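Quiénes somos

Mistance es una escuela de mesa. Enseñamos a poner, servir y recoger, y lo hacemos con piezas sencillas que cualquiera puede tener en casa: una taza, un cuenco, un plato, algo de pan y alguna calabaza para alegrar el conjunto. Suena a poco, ¡pero da muchísimo juego! Quien viene por primera vez suele pasar un buen rato moviendo el plato de un lado a otro hasta que le gusta cómo queda, y a nosotros nos encanta verlo.

La escuela la abrió Stela Anghel en el antiguo local de Iordache, una tienda de menaje del barrio que cerró un mes de agosto y dejó las estanterías puestas. Aún guardamos allí los manteles, los juegos de desayuno y una colección de cuencos que va creciendo sin mucho control. Stela venía de trabajar en comedores escolares y tenía ganas de enseñar con calma lo que allí se hacía siempre con prisa.

El taller más querido es el del desayuno. Empezamos por el pan, porque es lo que primero mira todo el mundo, y probamos distintas maneras de presentarlo: en cuenco, en plato llano, sobre la propia mesa. Los colores claros nos ayudan mucho, y el lavanda con un dorado anaranjado es una combinación que repetimos curso tras curso (y no nos cansa).

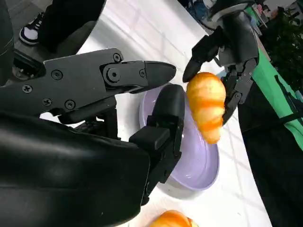

Bollo con forma de cruasán sostenido encima del cuenco lavanda.

Los grupos son de 6 personas como máximo y cada curso dura 3 tardes. En la primera se monta una mesa de desayuno; en la segunda, una de merienda; la tercera la dejamos libre, y ahí sale de todo. Hay quien trae la vajilla de su abuela envuelta en papel de periódico y quien llega con un único plato y muchas ideas. También recogemos juntos: apilar, pasar el paño y devolver cada pieza a su estante forma parte de la clase, y algunas de las mejores charlas del curso salen en ese rato.

En otoño cambiamos el centro de mesa y entran las calabazas. Las preferimos pequeñas y achatadas, que dejan sitio para los platos y permiten verse las caras al hablar. A un lado, a los dos lados, junto a la taza... Cada grupo acaba defendiendo su colocación con una pasión que da gusto.

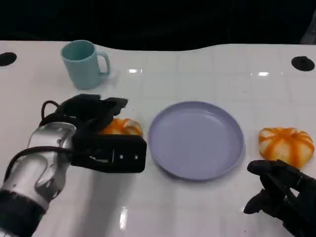
¿Hace falta llevar vajilla propia para apuntarse?
Con lo que tenemos en la escuela basta para todos los cursos. Si te apetece trabajar con alguna pieza tuya, tráela bien envuelta y le buscamos hueco.

Además de los cursos abiertos preparamos sesiones para centros de día y colegios. Con Cakader, la pastelería de la esquina, organizamos meriendas en las que ellos ponen los bollos y nosotros la mesa. Con Grillix, que lleva comedores de empresa, hicimos este año un taller para todo su equipo de sala, y nos reímos tanto que ya hemos pedido repetir. Por la escuela han pasado ya más de 2.850 personas, y muchas vuelven de visita a enseñarnos fotos de sus mesas, cosa que agradecemos de verdad. 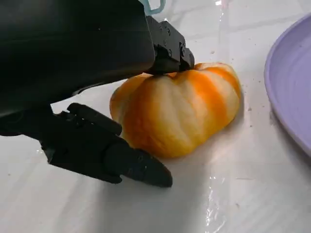 Stela tiene una manera muy suya de empezar a decorar: pone una sola pieza y espera. Mira la mesa un momento, da una vuelta alrededor y solo entonces busca la siguiente. De ella hemos aprendido a elegir los colores a partir de lo que ya hay delante. Una calabaza de franjas naranjas y gajos color crema, por ejemplo, ya trae dos tonos de los que tirar para las servilletas, y sobre una mesa blanca luce sin necesidad de mantel. A partir de ahí cada alumno sigue por donde quiere, y casi siempre hay alguna sorpresa.

El próximo curso empieza el jueves 1 de diciembre y estará dedicado a las mesas de invierno, con mucho pan, tazas grandes y vajilla de colores suaves. Si quieres conocernos antes, pásate cualquier tarde de clase: la puerta suele estar abierta y siempre hay alguien doblando servilletas que te puede enseñar la escuela.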